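3.2 Storage area and handling of bins

The study took place in the packing hall of the Bravalthorpe site, which supplies small fittings to customers in the region. Goods arrive in cartons and are moved by hand into open blue plastic bins, and from then on the bin is the unit of storage. Each bin has a number that ties it to an entry in Kereama, the stock program used at the site. During the study period, 267 bins were in circulation.

Bins are kept on steel racks and moved between racks and packing benches on wheeled steel carts. Before July the staff had no fixed rule for where a bin should go after picking. A worker put it back wherever there was room, and the next person searched for it. Keegan Sheehan, the shift lead, had tried colored tape on the shelves, but the tape came off when the racks were washed and was not replaced.
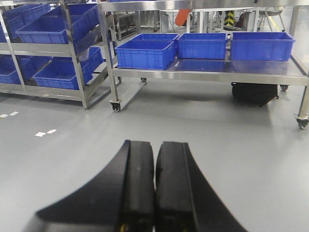 Figure 3. Blue bins on a steel rack and on a wheeled cart in the packing hall.

We compared two ways of working. In the first, called free return, workers followed their usual habit. In the second, called cart return, bins stayed on the cart until the end of a picking round and were then shelved together by one person. The limit was 6 bins per cart in both conditions. The limit came from the site's own safety rules - we did not test other loads.

Bins on the racks may be set at an angle so that the contents can be seen from the aisle. Workers differed in how far they tipped a bin, and we left this to them. We did ask that the aisle side of each rack be kept clear so a cart could be brought alongside.

A round began when the pick list was printed and ended when the last bin was shelved. Times were written down on paper sheets and later entered in Kereama. Rounds interrupted by a delivery were dropped from the comparison but kept for the count of misplaced bins, described in the next section.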